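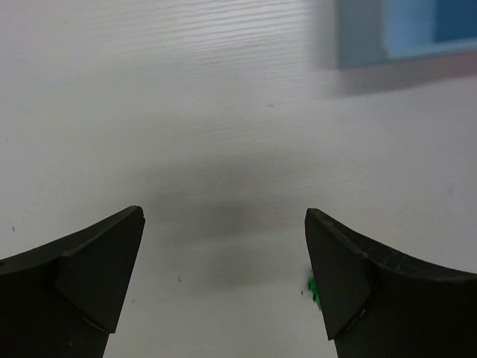 Le rangement ne rend pas heureux

Depuis plusieurs années, on m'explique que ma table est le miroir de ma tête. La formule revient dans les magazines de salle d'attente, dans les newsletters auxquelles je ne me souviens pas m'être abonné, et maintenant dans la bouche de ma propre sœur, qui a vidé son bureau en février et m'en parle comme d'autres parlent de leur sevrage tabagique. Une table nue, un esprit clair. Je veux bien. Mais j'aimerais qu'on me montre le raisonnement, parce que pour l'instant je ne vois que la rime.

Le dernier ouvrage du genre qu'on m'a mis entre les mains est signé Ingvild Westerberg et s'intitule La Surface libre. Il fait 173 pages, ce qui est déjà long pour dire qu'il faut jeter des choses. La méthode s'appelle Callberg, du nom du village où l'auteure aurait eu sa révélation, devant un buffet hérité qu'elle n'osait pas vider. On commence par les surfaces horizontales, on passe aux tiroirs, puis aux armoires, et l'on finit par les souvenirs, présentés comme le niveau supérieur du jeu. À chaque étape, une question unique : cet objet travaille-t-il pour moi ?

J'ai posé la question à mon presse-ail. Il travaille. Je l'ai posée à la boîte de photographies de mon grand-père, où figurent une vingtaine de militaires que plus personne dans la famille ne sait nommer. Elle ne travaille pas, cette boîte, elle n'a jamais travaillé, et je ne vois pas bien de quel droit je l'enverrais à la déchetterie pour insuffisance de résultats. C'est tout de même un curieux vocabulaire. On évalue la commode comme un cadre évalue son équipe, on dégraisse, on optimise, et l'on appelle cela prendre soin de soi.

Westerberg avance aussi des chiffres. Un foyer raisonnable, écrit-elle, ne devrait pas posséder plus de 500 objets. D'où sort ce nombre ? Le livre ne le dit pas. Une boîte de vis compte-t-elle pour un objet ou pour cent ? Une paire de chaussettes pour un ou pour deux ? J'ai cherché la note de bas de page, il n'y en a aucune. On trouve en revanche, quelques chapitres plus loin, la règle des 15 minutes de rangement quotidien, tout aussi orpheline, et dont l'auteure assure qu'elle a « transformé » la vie de ses lectrices. Lesquelles, comment, comparées à qui ? Les gens qui ont abandonné au bout d'une semaine n'écrivent pas de lettres de remerciement.

Je ne prétends pas que le désordre soit agréable. J'ai perdu un passeport dans mon propre appartement, je sais de quoi je parle. Qu'on travaille mieux quand on retrouve ses papiers, c'est entendu, et ma grand-mère le savait sans méthode déposée. Ce qui me laisse froid, c'est le saut suivant, celui qui va du papier retrouvé à la paix intérieure. Entre les deux, il manque à peu près tout : le loyer, le sommeil, les enfants, le voisin du dessus, le travail qu'on aime ou pas. Je connais des gens très malheureux dans des intérieurs impeccables. J'en connais même dont l'intérieur impeccable est le symptôme.

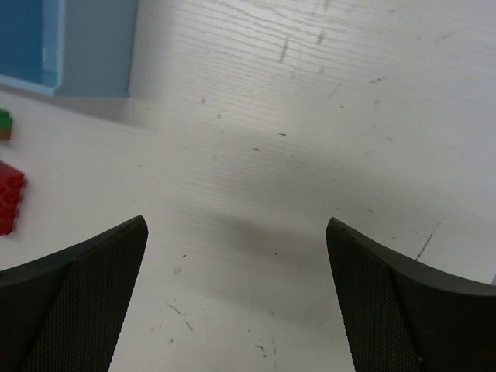
Il y a ensuite la question de l'argent, sur laquelle les apôtres du vide passent assez vite. Se débarrasser suppose qu'on pourra racheter. Celui qui donne sa deuxième cocotte sait, au fond, que si la première se fend il en commandera une autre avant le dîner. Mes parents gardaient les ficelles, les bocaux, les chutes de moquette, et ce n'était pas un défaut de clarté mentale : c'était un stock. Il leur a servi. Le bocal vide a l'air ridicule jusqu'à la saison des prunes.

Et puis, il faut bien le dire, le vide se vend. La marque Wellmont propose une gamme de boîtes pour ranger ce qui reste, chez Flevo on trouve une étagère dont l'argument principal est qu'elle ne contient presque rien, et un café de mon quartier, le Khúc, a retiré la moitié de ses chaises sans retirer un centime à ses additions. On s'y assoit désormais très bien, à condition d'arriver tôt. J'ai demandé au patron où étaient passées les chaises. À la cave, m'a-t-il répondu. Voilà une réponse que je trouve plus instructive que les 173 pages susdites. Les choses, le plus souvent, ne disparaissent pas, elles descendent d'un étage. Ou bien elles partent chez le beau-frère qui a un garage, ou dans un box loué au mois en périphérie, et l'on paie alors une seconde fois pour ne plus les voir.

On m'objectera que je me défends. Une amie à qui j'ai fait lire une première version de ce texte m'a dit, assez gentiment, que mon scepticisme ressemblait beaucoup à de la paresse. C'est possible. Je note seulement que l'argument marche à tous les coups : si je range, la méthode a raison ; si je refuse, c'est que je résiste, et la méthode a encore raison. J'ai toujours eu du mal avec les doctrines qu'aucun résultat ne peut contrarier. Une diète qui échoue, c'est qu'on l'a mal suivie. Un salon vide où l'on s'ennuie, c'est qu'il reste sans doute un vase de trop.

J'ai quand même essayé, par honnêteté et aussi pour avoir la paix avec ma sœur. J'ai suivi la première étape pendant deux semaines, minuteur à l'appui. La table du séjour a été dégagée, le courrier trié, les stylos morts jetés - c'est la seule partie que je recommande sans réserve. Ai-je mieux pensé ? J'ai surtout pensé au rangement. Je passais devant la table et je vérifiais. Une enveloppe posée là par distraction prenait des allures de rechute. Je me suis surpris à garder mon livre sur les genoux pour ne pas entamer la surface, alors qu'une table, sauf erreur, est un meuble prévu pour qu'on y pose des livres.

Depuis, le courrier est revenu, le livre aussi, et la boîte de photographies est toujours sur l'armoire. Ma sœur, elle, tient bon. Elle m'a demandé la semaine dernière si je n'aurais pas, par hasard, une rallonge électrique et un ouvre-boîte à lui prêter. J'en avais deux de chaque.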